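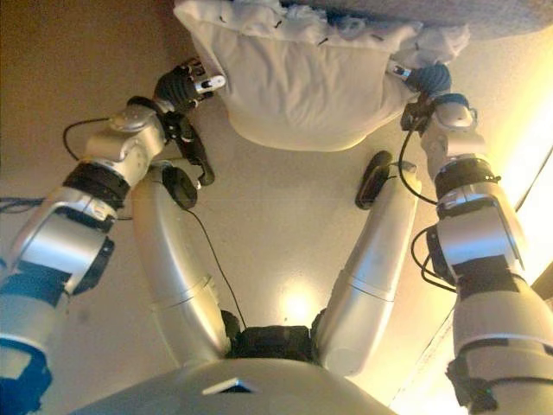
Head cam, pillow between both hands.

2022-05-21, Kernach room, pillow task

Sibusiso Motaung on teleop, me on labels. Target for this set is 100 episodes, both hands, cushion and armchair. Head camera only; the Hoster wrist feeds are still dropping, so I left them out of the export. 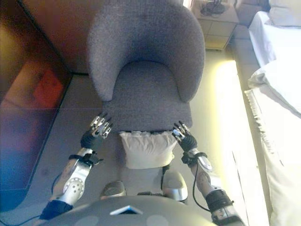 Pillow at the front of the seat, hands either side.

Grasp labels go on when the fingers close, not when the arm stops. I had 9 clips marked the old way and have redone them. Anything under 380 timesteps gets flagged for a second look before it goes to Ashour.

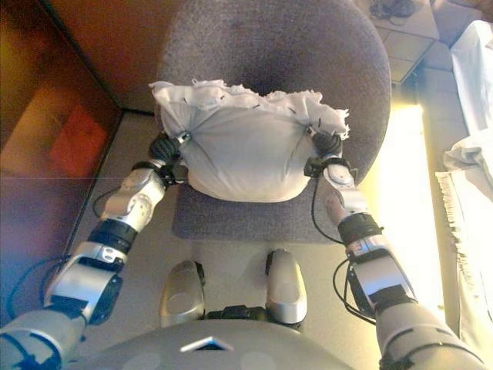
Window glare is washing out the right side again. Leave the exposure fixed anyway, as the November set was shot that way and we want the two to match. Floor starts go in their own folder, labelled by the first contact.
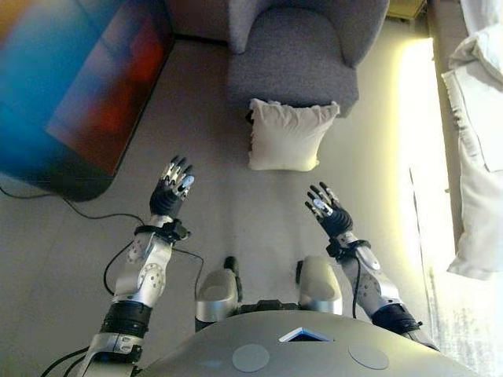 Cushion on the floor against the armchair.

To do: 5 more floor starts, re-zero left wrist, tape the cable back off the floor. Ask Sibusiso which colour tag he wants for regrasps.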